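Deder: a tabletop tidying arm, planned in simulation and built in a shared workshop

Project report, second-year robotics elective
Idun Blomqvist
Build partner: Setsuko Sasaki
Advisor: Dinesh Warrier
Handed in 2025-12-23

1. What we set out to do

My desk is a mess, and so is Setsuko's, and that is how we got our topic. We wanted a small arm that could reach over a table, pick up the stuff lying around on it and put it in a tray. We called it Deder (Setsuko's pick, from the name of a village in a comic she likes). The hardware came together at Hrynyshyn, the shared workshop by the bus depot, and most of the software got written at my kitchen table at hours I'd prefer my advisor didn't look up in the commit log.

We did the planning on a simulated table first, with a simulated Franka arm. Our own arm is a lot smaller and a lot wobblier, but the questions about where to grab things from carried over better than I expected.

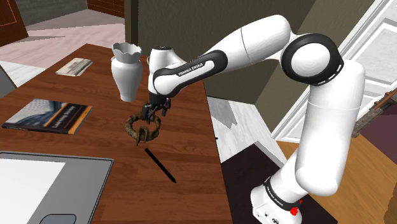
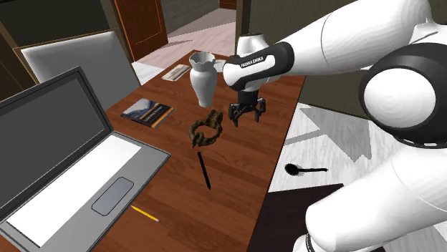

Figures 1 and 2. The simulated table from two viewpoints. The vase, the ring-shaped piece and the pen are in both.

2. The simulated table

I picked the objects mostly by being annoying on purpose. A pen is thin and close to the tabletop, so if the fingers stop a little too high you get air, and if they go a little too low you drive them into the wood. The ring-shaped piece is lumpy and has a hole in the middle. The vase is tall and gets in the way. We never meant to pick up the vase at all! It was there as a thing to not knock over.

The ring turned into the most fun part of the whole project. My first version of the grasp planner looked for the middle of each object and went straight down at it. Think about what that means for a ring. The planner was very confident and the fingers closed on nothing at all. Setsuko watched this a few times and said "grab the doughnut like a doughnut," and after that we had the planner choose a spot on the rim, with one finger going inside the hole and one staying outside.

We ran 3,000 simulated attempts with the rim version, moving the objects to random spots each time and also turning them. I split the failures into bins by hand-written rules, and the biggest bin was the pen by a mile. The next one was "arm bumped vase on the way over," which I fixed by making the arm lift higher before it swings sideways. It's slower, and it looks a bit pompous, but the vase stays up.

One thing I should own up to is the friction setting. For the first couple of weeks I had it way too high, so every object stuck to the fingers like they were covered in jam. All my early results were great and all of them were useless. Dinesh spotted it in our December check-in when he asked why the pen was hanging sideways from one fingertip. I threw those runs out and they aren't in any of the numbers here.

3. The real arm

The real Deder is a kit arm we bought used from Ferska, the parts store across the street from the workshop. It came with a bag of screws that didn't match it and one servo that buzzed. It has a reach of 700 mm on paper. In practice we kept everything well inside that, because stretched all the way out the arm droops and then the height is off.

The base is a square of scrap birch from the Hrynyshyn offcut bin, bolted through the bench. We tried clamps first. Clamps are fine until the arm stops suddenly, and then the whole thing walks across the bench toward your coffee. (Ask me how I know.)

For the fingers we printed six pairs before we were happy:

The first pair was too short, so the gripper body hit the object before the fingers were around it.
The second was long enough but bent outward when it squeezed.
The third had ribs down the back and held its shape, but the tips were too fat to get either side of a pen.
The fourth had thin tips that snapped.
The fifth had thin tips with a thicker root. Good! But slippery.
The sixth is the fifth with strips of bicycle inner tube glued on, and that's what is on the arm now.

Rostyslav Pylypenko runs the printer corner at the workshop and he got us to print the fingers lying on their side instead of standing up, so the layers run the long way. We should have asked him before pair four. He also lent us his soldering station when ours quit, so thanks again, Rostyslav!

Wiring was boring and took forever. The servo cables run up the outside of the arm, held with zip ties, and every one of those ties has been cut and redone. If you leave too little slack at the elbow the cable pulls tight and the arm quietly stops short of where you told it to go. I spent a full evening convinced this was a math problem.

4. Getting from one to the other

The plan was to take the grasp choices from the simulation and let the small arm do its own moves to get there. So the planner says "this spot on the rim, fingers turned this way, this high off the table," and a separate piece of code works out the joint angles for our arm. Keeping those two apart was Dinesh's suggestion and I'm really glad we listened, since it meant I could rewrite the arm part (twice) without touching the planner.

To find the objects we used a webcam on a gooseneck over the bench. Getting the camera and the arm to agree on where things were was the hardest bit. We printed a checkerboard, taped it down, and drove the arm to each corner while writing down the numbers. The first time we did it the gooseneck had sagged by the next morning and we had to start over. Now there's a bolt through it.

We couldn't get real copies of everything in the simulated set, so the ring is a wreath base from a craft shop with twine wound around it, the pen is a pen, and the vase is a tall plastic one from Setsuko's hallway.

5. Results

We did 39 runs on the real arm with the final fingers. I'm going to describe them in words, as we changed the lighting partway through and I don't think one percentage would be fair.

The wreath went well from the start. The rim grasp works on it nearly every time, and when it fails it's usually that the inside finger catches on a loop of twine. You can see the wreath tilt and then the arm carries it over to the tray at a funny angle, but it gets there.

The pen was bad, then okay. In the simulation we had the fingers come down to a set height above the table, and our bench isn't level, so the same height was too high at one end and scraping at the other. We added a little touch-down step where the arm lowers slowly until the servo load jumps, then backs up a hair. It's crude but it helped more than anything else we changed all semester. Pens that roll are still a problem. Pens with clips are lovely.

The vase got knocked over in a few early runs, all before I copied the higher lift across from the simulated version. I had simply forgotten to do it.

6. What I'd change

I would measure the bench before doing anything. I'd also build a worse simulation on purpose, with a tilted table and a droopy arm, so the planner has to put up with the sort of thing it meets at Hrynyshyn. Setsuko wants a camera on the wrist so that the arm can take a second look before it closes the fingers, and I think she's right, though neither of us is looking forward to running yet another cable past that elbow.

Yaw Abugri from the Brimumia club has asked if he can have our finger files for his own gripper, so I've put pairs five and six in the shared folder, along with the note about printing them sideways. The buzzing servo still buzzes. We're replacing it over the break, and the arm stays bolted to the second bench from the door until then, so please don't unplug it if you need the outlet, use the one under the window.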